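Home Shop Play Kitchens Parts Contact

The Kelarwood countertop playset is for cooks who have strong opinions about soup and no intention of eating it. The white counter has a black cooktop set into it, and the burner is printed on, so it heats nothing and never will. Recommended from age 4.

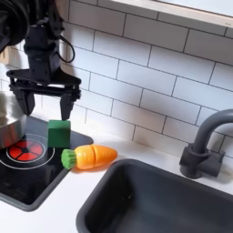
Red burner, metal pot, green block and toy carrot.

The full set has 22 pieces, vegetables included. The green block has no assigned role. Our tester Lilian Mohamedi has served it as spinach, cake and, once, a fish.

Wipe with a damp cloth. Spare carrots are sold separately, for reasons parents will understand.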